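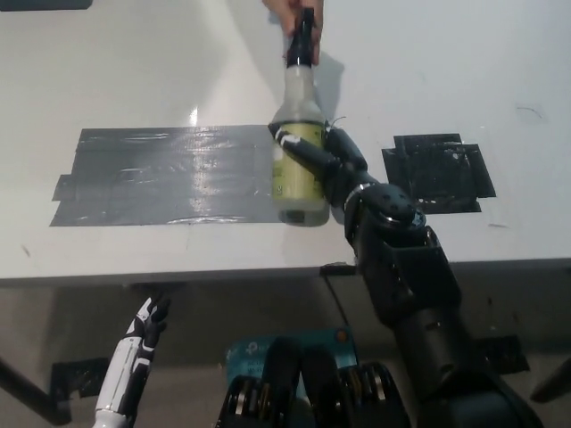

Week 4: Point of View in Teen Fantasy

Point of view decides how much of a made-up world your reader gets at one time, and I love teaching it because one small switch can wake up a sleepy chapter! Take any plain object, say a bottle with a pale yellow-green label and a narrow black cap, and hand it to a sixteen-year-old narrator who thinks it holds her brother's voice. In close third she stares at the label and wonders. In first person she's already arguing with it.

Our main text is Mutholm by Anel Du Plessis (please read to page 145 before class). Look hard at page 36, where the ferry bell rings and we slip out of Motaung's head for one line. Is it a mistake? I've changed my mind twice, and I'd love to hear you fight over it.

Terms: close third, omniscient, psychic distance, head-hopping

To hand in: rewrite the ferry passage from the bell keeper's side, 586 words at most. Rogelio Manalo's version from last term is in the course folder, and it's a wild one (he did the whole thing in second person).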